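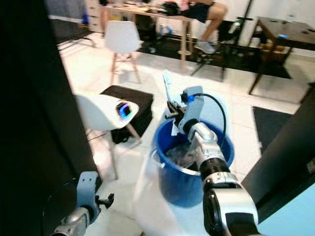 Avant de démonter quoi que ce soit

Les astuces d'entretien pour robots à deux bras se recopient de site en site, et la moitié ne servent à rien. Voici celles que je garde, après quelques mois avec un Atero à la maison.

Le câble du poignet
Il forme une boucle à l'extérieur du bras, et c'est lui qui accroche le bord des seaux, les poignées, les draps. La notice conseille de le raccourcir avec un collier. Mauvaise idée à mon avis : bras tendu, ça tire sur le connecteur. Laissez la boucle, faites tourner le poignet à la main, machine éteinte, et regardez où elle passe. Puis enfoncez la fiche à fond. J'ai changé un câble à 39 euros pour une fiche mal enfoncée.

Les mors
Chiffon sec, puis chiffon à peine humide. Le spray Cladetti « spécial préhension » laisse un film et les papiers glissent. Pour vérifier le serrage, je prends un mouchoir froissé, puis une carte rigide. Si la carte tourne entre les mors, resserrez les 4 vis, en croix, sans forcer.
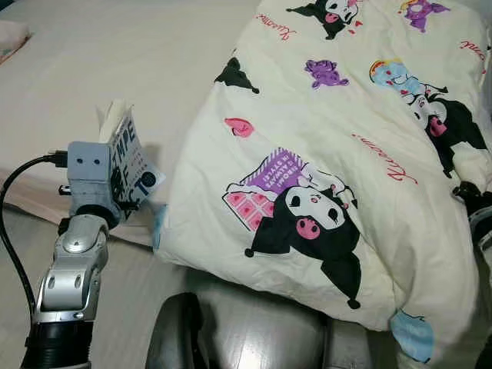 Le réglage de force, lui, je n'y touche presque plus. Sur l'échelle de Billey, qui va jusqu'à 64, on lit partout qu'il faut monter pour les objets plats. Chez moi ça marque le carton et ça ne tient pas mieux. Je reste à sept pour tout ce qui est papier.

Le linge de lit
Méfiance. Une couette épaisse cache les mors à la caméra et le tissu se coince dans l'articulation. Vitesse réduite, et on garde l'arrêt d'urgence à portée de main.

La graisse
Le forum Navarrete en met tous les mois. Les coudes du mien sont fermés, je n'ai rien graissé depuis avril et je n'entends aucune différence.

Mis à jour en janvier 2021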